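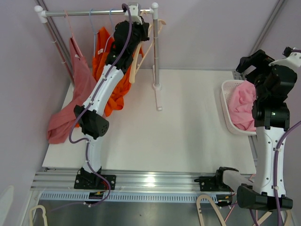

Garment rack, hangers and laundry basket on the white tabletop.

To: Westness Textile Care list
Subject: Re: Hanging procedure for knit and light woven garments

Dear colleagues,

Thank you for the comments received on the draft hanging procedure. The reply below addresses the questions raised by the Sadham laundry room, whose message is quoted in full so that members who joined the list in April may follow the discussion.

> From: Sadham laundry room
> To: Westness Textile Care list
> Subject: Hanging procedure for knit and light woven garments
>
> We have read the draft and have three questions before we post it.
>
> First, the draft says that hangers should be "kept on the rail or within reach." Our staff understand this in different ways. Some leave every hanger on the rail and dress it there. Others take the hanger down, dress it on the table and put it back. Which is intended?
>
> Second, we have hangers in two colors, light blue and beige. Does the color carry any meaning under the new procedure? At our site it never has, but a new member of staff was told otherwise at Mirnell.
>
> Third, how long may a garment stay in the basket before it is hung? The old Urbańczyk handbook gave a limit, and the draft gives none.
>
> We would also be grateful for a word on low rails. Ours is short enough that longer garments reach the table.

On the first question, the garment should be dressed on the table and the hanger then returned to the rail. Lay the garment flat with the front facing up, bring the hanger in through the hem, and seat one shoulder before the other. Hangers should not be pushed down through the neck of a knit garment, as this stretches the collar. Woven garments with a full button front may be dressed on the rail if the operator prefers. The phrase "within reach" was meant to allow spare hangers to be laid at the near side of the work area, and the wording will be revised to say so.

On the second question, color carries no meaning. Light blue and beige hangers may be mixed on the same rail, and both colors appear together in the photograph at the head of this message. The guidance given at Mirnell refers to an earlier sorting scheme that was withdrawn. Sites that still have the old color chart on the wall are asked to take it down.

On the third question, the limit was left out by oversight. Section 2 will state that garments are to be hung within the same work period in which they are placed in the basket. Baskets with perforated sides remain the standard type, but perforation does not prevent creasing, and a garment left crumpled at the bottom will need to be pressed again. A basket should not be used to hold garments overnight.

With regard to low rails, it is acceptable for the lower part of a garment to rest on the tabletop, provided that the surface is clean and the cloth is not under strain. The pink garment on the rack in the photograph comes down to the table in this way. Items bunched on the rail are a separate matter — they should be spread along a hanger before the rack is considered finished.

Rail fittings should be checked at the start of each work period. A loose end fitting allows the bar to turn, and hangers will then drift toward one side. Please report worn fittings through the usual supply form and quote item 127 for end fittings or item 185 for replacement hangers. Orders placed under the former Urbańczyk numbers can no longer be matched and will be returned to the site.

The revised text will be sent to this list before it is posted. Further comments on Section 2 are welcome until then. Comments on folding should be held for the separate draft, which the Mirnell site is preparing.

Respectfully,

Yuto Katayama
Procedures Office
Westness Textile Care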